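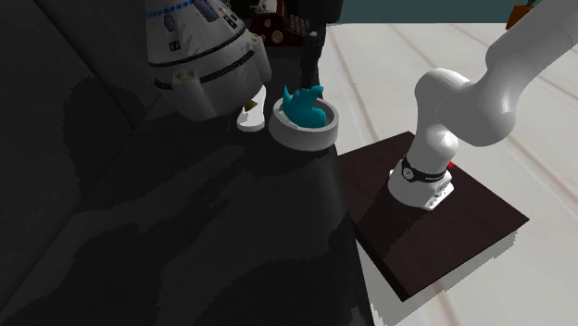
*Platform and base, robot arm, seen from the front.*

Workshop inspection - Furnala annexe, February round
Inspector: Gwawr Penry
Went round with: Cledwyn Eynon (site)
Previous report by: Heledd Voyle

Marks used: **OK**, **Fix**, **Not shown** (somebody told me it was fine but I didn't see it for myself).

## 1. Ways out

- [x] Main door opens fully from inside - **OK**
- [ ] Rear fire door opens with one push - **Fix**. Took me a shoulder and two goes. The last report says "slightly stiff". It would have to be a good deal looser before I called it slightly stiff.
- [x] Route to rear door at least 1,000 mm wide - **OK**, measured at the narrowest point, beside the racking.
- [ ] Exit sign lit over rear door - **Fix**. Cledwyn says the lamp is on order. There was no order number to go with this.
- [ ] Assembly point known to staff - **Fix**. Asked two people and got two car parks.

## 2. Fire equipment

- [x] Extinguishers on brackets, pins in - **OK**
- [ ] Service tags in date - **Fix**. The one by the sink has a tag so faded it could say anything. Replace the tag or the extinguisher, and tell me which.
- [ ] Weekly alarm test logged - **Not shown**. The log has 15 entries, all in the same pen and the same slant. I'm willing to believe Aldana Villalba has very steady handwriting. I'd still like to be there for the next test.
- [x] Fire blanket in kitchenette - **OK**

## 3. Electrical

- [x] Distribution board closed and labelled - **OK**
- [ ] No extension leads used as permanent wiring - **Fix**. The kettle, the heater and the Heo label printer all run off one lead behind the desk. "Only for the winter" was the reason given in the last report as well.
- [ ] Portable appliance records - **Not shown**. Spreadsheet has 1,552 rows and no column for the result. A list of things owned is no use to me as a test record.
- [x] Isolator for compressor reachable without climbing - **OK**

## 4. Floors, steps and storage

- [x] Walkway lines visible - **OK**
- [ ] Spill kit stocked - **Fix**. Bin is there, granules are not.
- [ ] Racking load notices - **Fix**. Bay 2 has none. Bay 1's notice was printed for a different make of racking, so I don't set much store by the figure on it.
- [ ] Step stool in sound condition - **Fix**. One foot missing. Take it out of use today, please, and don't put it "to one side".

## 5. Air and heating

- [ ] Extraction over the glue bench - **Not shown**. The fan makes a noise. Whether it moves any air is another matter, and a strip of tissue held to the grille hung straight down. Jaria fitted it and should be asked to come back with a meter.
- [x] Heater guard fitted - **OK**

## 6. First aid and welfare

- [x] Named first aider on the board - **OK**, Widad Haddad, certificate seen.
- [ ] Box contents match the list - **Fix**. Plenty of eye pads, no medium dressings.
- [ ] Hot water at hand basin - **Fix**. Ran it until I lost patience - still cold.

## Comments

Heledd's report passed nearly all of the above. I don't think things slide that far between visits, so either the standard has moved or some of those ticks were made from the doorway.

Cledwyn has asked for the rear door to be marked as advisory. No. It stays as **Fix** until I can open it with one hand.

Send photographs of finished work with the item number written on them. The last batch had none, and I'm not guessing which socket is which again.

G. Penry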